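Preparing Household Textiles for Storage: Guidance for Residents

Housing and Residents' Services, Hurnov

Purpose of this page

This page sets out how residents should clean, fold, label and store bedding, quilts, curtains and other household textiles between seasons. It applies to all flats with an allotted locker in the basement stores at Hurnov and Ulia. Residents of the Skisia building, where lockers are on the landings, should follow the same steps but may disregard the section on damp.

The stores are opened for the seasonal changeover in October and again in April. Items may be brought down at other times by arrangement with the residents' office.

Before you begin

Set aside a clear surface large enough to lay out the biggest item you intend to store. A double bed is suitable for most quilts and blankets. You will also need:

Clean cotton sheets or old pillowcases for wrapping
Acid-free tissue paper, if you are storing anything old or embroidered
Cotton tape or strips of plain fabric for tying
Card labels and a pencil
A lidded storage box, or a zipped cotton bag

Do not use newspaper, rubber bands or metal pins. Ink transfers to fabric, rubber perishes and sticks, and pins leave rust marks which cannot usually be removed.

Step 1. Sort by fibre

Separate wool and silk from cotton and linen, and keep man-made fibres in a third pile. Moths feed on wool and silk, and a single infested blanket will put a whole locker at risk. Where a quilt has a cotton cover and a wool filling, treat it as wool.

If you do not know what an item is made of, check the sewn-in label. Home-made pieces will seldom have one. Residents who are unsure may bring the item to the office between 10 am and noon, where Hina Rajput or a colleague will advise.

Step 2. Clean everything

Nothing should be stored unwashed. Perspiration, skin oils and food stains may be invisible when an item is put away and will turn yellow or brown over several months. They also attract insects.

Cotton sheets, pillowcases and plain covers may be machine washed at 40 degrees, unless the label says otherwise. Use the normal measure of detergent and select an extra rinse. Leave out fabric softener, which coats the fibres and holds dirt.

Wool blankets should be washed by hand in cool water or on a wool programme, with a detergent made for the purpose. Do not wring them. Roll the blanket in a dry towel, press down along the roll, and dry it flat.

Patchwork needs more care. Test each colour first by pressing a damp white cloth against it for one minute. If any dye comes away, do not wash the piece at home. Patchwork that passes the test may be soaked in a bath of cool water, with a sheet placed underneath so that it can be lifted out with its weight supported.

Step 3. Dry thoroughly

Allow at least one full day longer than seems necessary. Seams, hems and quilted layers stay damp after the surface feels dry. Items should be dried indoors or in shade, as strong sun fades printed cotton.

Do not iron items which are to be stored for longer than one season. Pressed creases weaken the threads along the fold.

Step 4. Fold or roll

Lay the item out flat and smooth it with the palms of the hands. Fold it in three lengthways and then in three across. Folding in thirds keeps the crease away from the centre, where most pieces have been folded many times before. Large quilts are best folded by two people standing at opposite ends.

Place a roll of tissue or a rolled pillowcase inside each fold so that it forms a soft curve. Thin printed cottons and small floral pieces may be rolled around a cardboard tube which has first been covered with clean cloth.

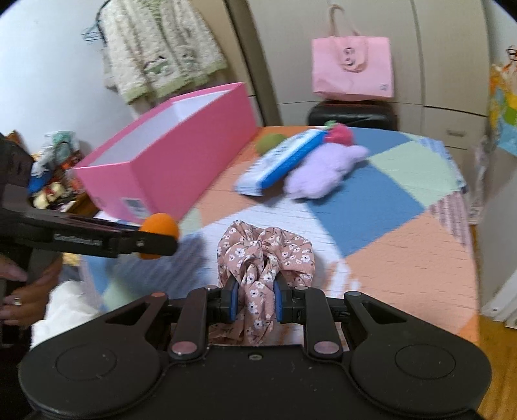
Aqeel Kakakhel wrote to say that thirds had not worked for his mother's quilt, as the folds fell on the same seams every year and the stitching had begun to give way. He now folds it in three one year and in four the next, and notes on the label which it was. The office considers this sound practice and recommends it for any quilt kept longer than two seasons.

Step 5. Wrap and label

Wrap each item separately in a cotton sheet or pillowcase and tie it loosely with tape. Plastic bags and vacuum packs should not be used for natural fibres. They trap moisture, and prolonged compression damages wadding and feathers.

Write the label in pencil. It should state:

The flat number and surname
What the item is, and its fibre if known
The month in which it was stored
How it was folded

Tie the label to the outside of the wrapping so that the contents can be identified without unwrapping them.

Step 6. Pack the box

Put the heaviest items at the bottom and leave a hand's width free at the top. A packed box must not weigh more than 8 kilograms, as the upper shelves are reached by step-stool. Cedar blocks or lavender bags may be placed among the wool, but should not touch the fabric directly. Mothballs are not permitted in any of the stores.

Damp in the basement stores

Boxes must stand on the slatted shelves and never on the floor. Leave a gap between the box and the outer wall. If you find damp patches, a musty smell or any sign of mould, remove your belongings and report the matter to Wajid Ghauri at the residents' office, extension 305. Please do not switch off the dehumidifiers or move them to another bay.

Checking during the season

Open the box once midway through the storage period. Unfold each item, shake it gently and look along the seams for small holes, fine webbing or grit. Refold it along different lines before putting it back.

If you find moths, seal the affected item in a bag at once and keep it apart from other textiles. Tell the office the same day so that neighbouring lockers can be checked.

Taking items out

Air each piece for several hours before use. Folds will drop out if the item is left flat overnight. A faint smell of cedar or lavender will fade within a few days and does not require a further wash.

Locker keys should be returned to the office by 4 pm on the day they are borrowed.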